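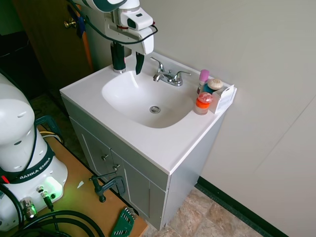
Le bras au-dessus du lavabo, un doigt posé sur le plan à côté de la vasque.

Pince Etach, montée sur Franka – avis après deux semaines
Note : 2/7 (barème maison)

Reçue en février, ressortie du carton seulement maintenant. Tâche simple : ranger les produits de toilette posés près du mur. Petits pots, bocal à couvercle orange, boîte en carton. Rien de méchant.

Le positif d'abord. Montage rapide, une clé hex et c'est réglé. Les doigts fins passent bien derrière le robinet. Bouts en métal précis sur les petits couvercles.

Le problème : la limite de force en descente. Réglée dans l'appli Trornier, enregistrée, affichée à l'écran. Et perdue au redémarage. Sans message. Le doigt gauche est descendu sur le plan et a continué à pousser, 2 fois dans la même matinée. La seconde fois j'ai tapé l'arrêt d'urgence, la table avait déja bougé malgré le serre-joint. Pas de blessé, une rayure. Mais ma collègue Hajnalka Csonka avait la main près de la vasque cinq minutes avant, donc non, pas anodin.

Autre point, le câble. Il fait une boucle par-dessus la pince, accroche quand le poignet tourne. Prévoir des colliers, pas fournis.

Support Marinho (le revendeur) : réponse polie, « vérifiez la version ». Version vérifiée. Pareil. Depuis, on relit la limite à la main avant chaque essai – pénible mais ça tient.

À acheter ? Pas avant un correctif. La Flevgate serre moins fort, coûte plus cher, mais elle garde ses réglages. Je mettrai à jour si ça bouge.

Avis posté le 7 septembre 2019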